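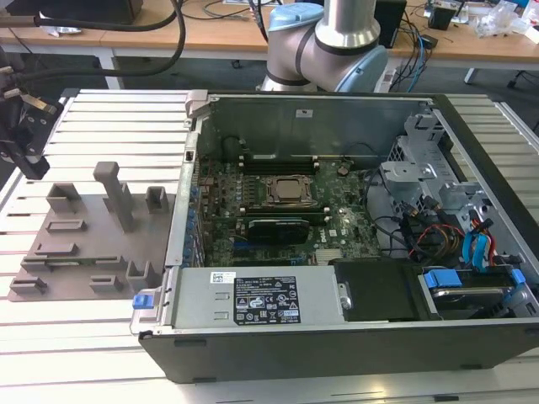
Cahier d'atelier, mai 2026

Je reprends le cahier après presque deux semaines sans rien écrire, ce qui est mal, je sais, surtout que j'ai râlé au printemps contre les pages blanches des autres. Bref : essais d'émaux, suite de la série Valdebenito (le céladon au feldspath, pas le blanc, qui attendra).

Les tessons de la dernière cuisson sont sortis ce matin. 13 tuiles d'essai, dont 11 exploitables ; les deux autres ont collé à la plaque parce que j'avais émaillé trop bas, comme une débutante, et il a fallu y aller au burin. La plaque est abîmée sur un coin, je l'ai retournée et remise en bas de la pile. Ne la prenez pas pour l'étage du haut, merci !

Ce qui me plaît : la tuile 4, sur le grès gris. Un vert d'eau très doux, un peu laiteux dans les creux, et qui laisse bien lire la gravure. La même recette sur la porcelaine tire nettement vers le bleu et me touche moins, mais je connais des gens ici qui vont l'adorer, alors je la garde sur l'étagère près de l'évier. La 7 a tressaillé partout, un réseau serré, assez joli à regarder mais impossible sur un bol. J'aimerais remonter un peu la silice avant de toucher au reste. J'ai tendance à changer trois choses à la fois et ensuite je ne comprends plus rien à mes propres notes (voir les pages d'août, que je n'arrive toujours pas à relire sans soupirer).

Recette de base pour mémoire, pesée à sec pour 100 g : celle du classeur vert, sans l'oxyde. J'ai tamisé deux fois, puis une troisième le lendemain, car il restait des petits grains au fond du seau. L'émail avait pris en bloc pendant la nuit. Une pincée de bentonite délayée à l'eau chaude, on mélange, on laisse, on remélange, et c'est revenu à une belle consistance de crème liquide. Trempage de trois secondes, en comptant à voix haute, ce qui fait toujours rire la pièce d'à côté.

Côté terre, le sac d'Amdale entamé est beaucoup trop sec. Je l'ai coupé en tranches, trempé, puis emballé dans un linge mouillé sous plastique. À rebattre en fin de semaine si quelqu'un a de l'énergie à dépenser, moi mes poignets demandent grâce. Le sac neuf est très bien, souple, un peu plus chamotté que le précédent, il faudra en tenir compte pour les petites pièces tournées qui vont gratter les doigts.

Four : montée lente la nuit, 156 degrés à l'heure jusqu'au premier palier, c'est le réglage un peu bizarre laissé par le programme Flavow et je n'y ai pas touché. Le cône du bas est moins couché que celui du haut, comme la dernière fois. Je soupçonne le joint de la porte. Glissé une feuille de papier dans la fente, four froid : elle passe sans forcer du côté gauche. À voir avant la commande Bidik, parce que les assiettes vont remplir tous les étages et que je n'ai pas envie d'avoir deux verts différents dans le même service.

À faire :
refaire la 4 avec silice +2, puis +4, rien d'autre
racheter des cônes et des gants
laver le seau du tenmoku, il est à moi, pardon
étiqueter les tessons tout de suite et pas « tout à l'heure »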